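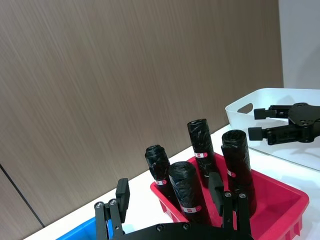
8 February 2023

A friend asked me last week when she'd be able to buy something that puts the shopping away. I said not soon. She said that was what I told her last June, and she's right, it was. So I've tried to write down why my answer hasn't changed much, even though the machines have.

I work in the back end of a small wholesale business in Pevwood. We take in household supplies by the case, break the cases down, and make up mixed orders for rental cottages, offices and a couple of schools. Dish soap, sponges, bin liners, that kind of thing. We carry 344 lines. Most of my working day is the same job people do in their kitchens after a trip to the store: take a thing out of one container, put it in another, remember where it went.

That makes me a poor audience for robot videos. I watch them the way a baker probably watches cooking shows. When an arm folds a shirt, I want to know who laid the shirt out. When an arm picks up a box, I want to see the next box.

I've kept notes for a while on the chores I think a pair of arms on a table could be trusted with, going by what I've seen and read. The list is short. Moving rigid things of one size from a known place to a known place is fine, and has been for years in factories. Moving rigid things of mixed sizes is getting there. Anything that sags, crinkles, unrolls or sticks to its neighbor is where I stop being impressed.

Garbage bags are a good test for this. A roll of them looks like a solid object, and on a shelf it behaves like one. Pick it up and you find out how tightly it was wound. Some are as firm as a candle. Some have a loose outer turn, and if you grab that you have a bag in your hand with the rest of the roll hanging off it. The paper band is supposed to stop this, but it slides. I handle these every day and I still drop one now and then. My fingers know to go in deeper and squeeze until the core pushes back, and I couldn't tell you how hard that is in any unit.

Standing them upright in a tray helps a lot. You can come at them from the side, and they aren't rolling away from you. The trouble is the neighbors. When two rolls stand close together, there has to be room for a finger between them, and a machine's finger usually has a pad and some hardware behind it. A person just pushes the next roll over with a knuckle and doesn't think about it.

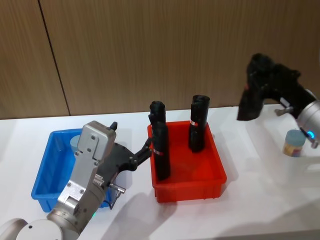 Pētersons wrote to me after my last post on this and took the other side. Speed is the wrong thing to worry about, the email said, because a machine that takes all night to sort a shelf has still sorted it by morning, and the person who would have done it was asleep. What matters is whether it can be left alone.

I think that's mostly right, and I've changed my mind a little because of it. I used to time everything. For one order last year I counted 967 separate picks, and I worked out how long that would take at the pace of the arms I'd seen, and it came to a silly number. But a house doesn't have 967 picks in it. A bag of groceries has maybe a couple dozen. At home, slow would be all right.

Being left alone is the harder part. In our stockroom, a dropped roll costs me a bend of the knees. If a machine drops one and doesn't notice, it may carry on and put nothing into the box, and then the customer gets nothing. If it does notice, it needs some way to get the roll back off the floor, and two arms fixed to a table don't have that. So somebody stays in the room. Once somebody is staying in the room, they might as well be putting the bags away.

We did get a quote. A supplier called Warna priced a packing cell for us, a fixed one that would handle 11 of our lines, all of them boxed goods. It was a fair quote and a sensible machine. It wouldn't touch liners, cloths, gloves or anything in a soft pouch, and they said so up front, which I appreciated. Those are the lines that eat our time, so we passed.

The other thing we looked at was Evow, which is only software. It tells you what order to pick in. We've been on it since the fall, and it has packed 2133 orders with us, meaning I packed them and it told me where to walk. My feet hurt less. I'd count that as automation, though it wouldn't make much of a video.

As for my friend's shopping, I told her again: not soon. If she wants to get ready for it, she could start by giving everything in her pantry its own bin with some space around it. She said if she did that she wouldn't need the robot. I still think the bins are worth doing, and the flat-bottomed ones stay put better on a wire shelf.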